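**Two arms, one table, and a lot of simulation**

STODONVILLE, April – A robotics group at Zetden says it has found a cheaper way to teach two-armed robots to sort household clutter. The method, called Zino, trains almost entirely in simulation and then asks for just 11 practice runs on a real machine.

The headline result is a success rate of nearly 200 out of 228 attempts. It sounds strong until you read how the attempts were scored. All 228 took place in the simulator, on tables laid out by the same software that produced the training layouts. A pick counted as a success if the object left the tabletop at all, even if it was dropped a moment later.

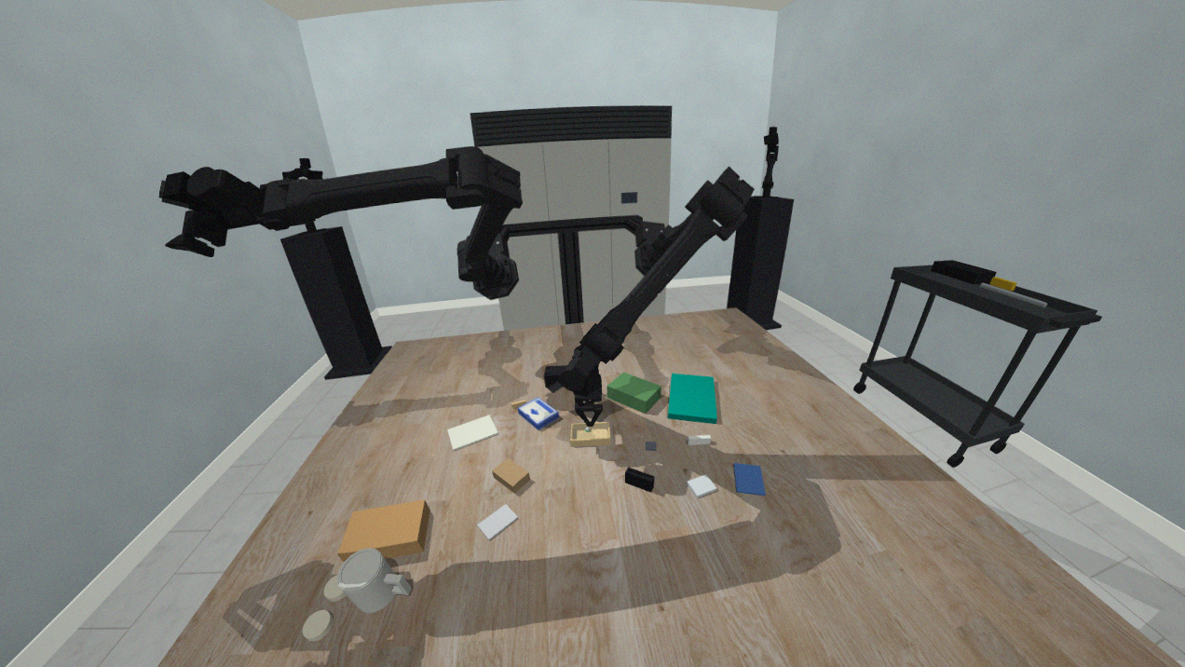 Hiwot Gebremichael, who leads the work, defends the scoring. "We wanted to measure grasp choice, and holding on is a separate problem," she said. Fair enough, but the group's own summary talks about "tidying," and most people would expect a tidied mug to stay in one piece.

The real-world evidence is thinner. Zetden reports tests on 2 physical setups, both in its own lab, and gives no success rate for either. Gebremichael said those numbers will come in a later paper.

Buschmann, a parts supplier that has tried an early version of the software, would not say whether it plans to use it. The code is due out this summer. Outside labs can run their own tables through it then – and count the drops.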